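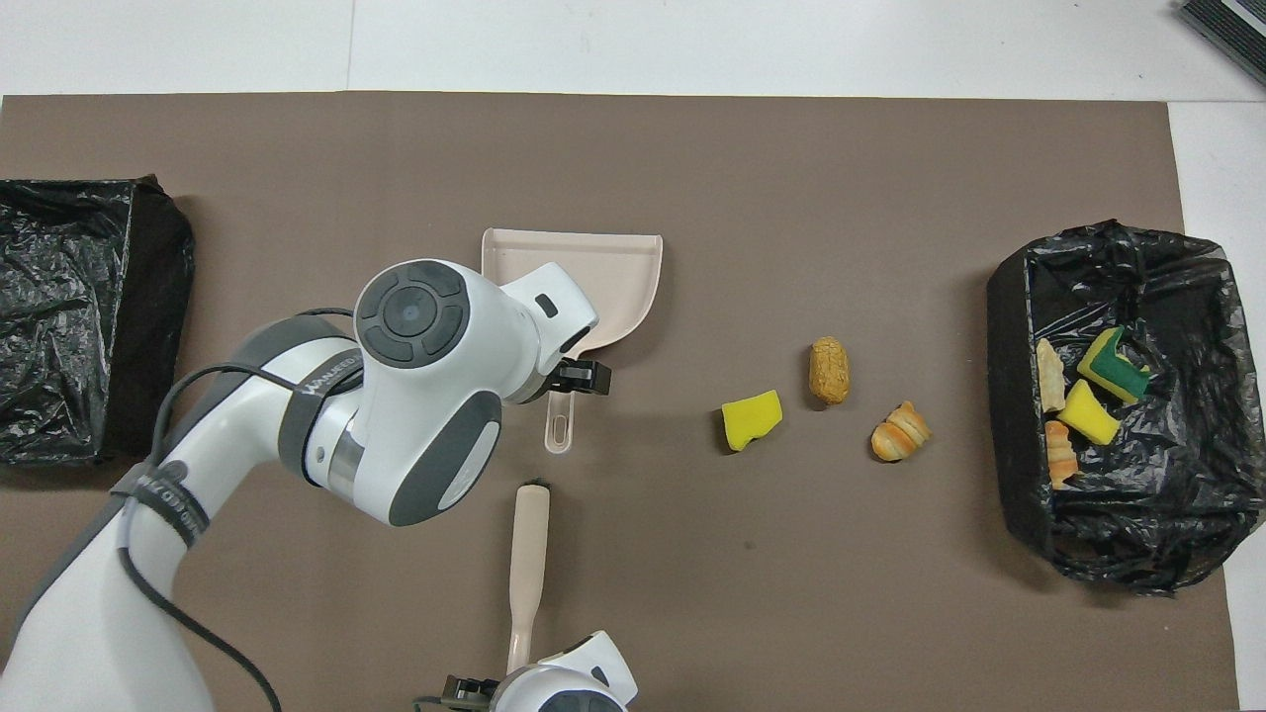
Unit 2: Clearing a Table Between Sittings
Handout for the Tuesday group
Prepared by Hashini Dissanayake

0 comments
26 shares

Read this before the practical. The first half is about the order of work. The second half covers dry debris, liners, and what you will be marked on. Bring the handout with you, because the mark sheet on the day uses the same headings.

1. What counts as dry debris

Dry debris is anything you can lift or push off a surface without a cloth. On a dining table this means crusts, broken pastry, pieces of breading, dropped nuggets, paper scraps, and bits that have come off a sponge. If it smears when you push it, treat it as wet and leave it for the second pass.

Croissants and other flaky pastry need some care. A whole one is easy to pick up. Once it has been pressed, it breaks into flakes that slide under the lip of a dustpan. Lift the large pieces first and leave the flakes for the brush.

Breaded items shed crumbs every time they are moved. Move them once, straight to the bin.

2. Order of work

Dry before wet. Large before small. Far side before near side.

Start with the pieces farthest from you and work back toward your own edge. Students who start close to themselves end up leaning over a cleared area, and crumbs drop off their sleeves onto it. We saw this several times in September.

Do not spray anything until the dry pass is finished. Spray on crumbs makes paste, and paste takes longer to remove than the crumbs would have.

3. The work mat

For practice we cover the table with a large paper mat. The mat shows crumbs well and can be changed between students. Check that it lies flat before you begin. A raised edge will catch the dustpan and tip whatever is on it.

Do not fold the mat up with the debris inside and throw the whole thing away. It is quick, but it is not the exercise — in a dining room you will be working on the bare surface.

4. The dustpan

Use a plastic pan with a wide, flat scoop, a raised back wall, and a short handle. The raised back stops pieces from rolling off when the pan is lifted. A hole or slot in the handle lets you hang it up after washing.

Set the broad edge flat on the surface. Keep the handle low as you load the pan, then tip it back slightly before you lift. If you lift first and tip second, round pieces roll forward and off.

Carry the pan level to the bin. Lower it to the liner before you empty it. Emptying from a height scatters crumbs over the rim and the table.

The Jirach and Orna pans in the supply closet are both fine for this unit. The Orna has a thinner lip and picks up pastry flakes a little better. The Jirach is easier to wash.

5. Containers and liners

Each station has two lined containers. Black liners are used for both. Put one on each side of the work area so that you never have to carry a loaded pan across the middle.

Drape the liner over the rim with enough slack that it does not pull in under weight. Too much slack is also a problem, since the loose part lies on the table and crumbs collect in its folds. When the liner is in place, press it down into the bottom of the container. A liner with air trapped under it will push light items back up.

Used sponges go in the bin with the dry debris at the end of the practical. This includes the ones with a green scouring pad. Do not rinse them and put them back on the shelf. The department buys them in boxes of 100 from Listeris and there is no shortage.

6. Second pass

After the dry pass, look along the surface from a low angle. Crumbs that are hard to see from above show up this way. Brush the last of them into the pan.

Then wipe. Use a clean cloth folded in four and turn to a fresh side after each strip. Work in straight strips and overlap them a little. Circles move the dirt around and leave a ring at the outside.

7. Marking

Each student is timed, with a limit of 300 seconds for the dry pass. The wipe is not timed.

You lose marks for:
— debris dropped outside the container
— debris moved more than once without need
— spraying before the dry pass is complete
— a liner that has slipped into the container
— a dustpan put away without being washed

Speed alone does not earn marks. A student who finishes early with crumbs left on the mat will score lower than one who uses the full time.

8. Reading and preparation

Read the Assunção chapter on table service, only the section on clearing. You can skip the part on linen, which comes up in the next unit.

Practice loading the pan at home with broken crackers. Try it with your other hand as well. Wear closed shoes and tie back long hair for the practical.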